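12-05-2018. Notas de la charga con Fedir Fedoruk, en Inero. Pasadas a limpio a medias.

Fedoruk lleva las normas de trabajo con pinzas de mano. No le gusta la palabra protocolo. «Suena a papel. Yo quiero hábitos.» El documento interno ocupa 2 páginas, antes eran 7. Lo recortó con Myroslav Shevchuk, de Coltow, en noviembre.

Primera regla: los marcadores. Planos, sin arrugas, sin brillo. «Un marcador doblado te da una pose falsa y no te avisa. Te enteras a la semana, cuando ya has grabado 100 tomas.» Cubo rayado, cubo a la basura. Sin discusión. 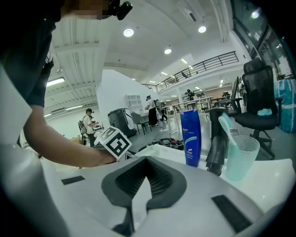
Segunda: calibrar al empezar cada turno y tambien después de cualquier golpe. Aunque sea flojo. Shevchuk, por teléfono, es más duro: «Si se te cae la pinza y sigues grabando, esa sesión no vale». Fedoruk matiza. Vale si hay registro de la caída y se puede separar lo de antes y lo de después.

Tercera, la gente. Caras difuminadas antes de que nada salga del servidor. Le pregunto si se cumple siempre. Pausa larga. «Ahora sí. Hubo una entrega a Tenelico que paramos 6 días por eso.»

¿Y una norma común para todo el sector? Poco entusiasmo. En Coltow usan otro formato de registro, en Khan otro más. «Primero que cada uno escriba lo que hace. Luego comparamos.»

Quedamos en que me manda la versión corta. Pendiente: preguntarle por las baterías.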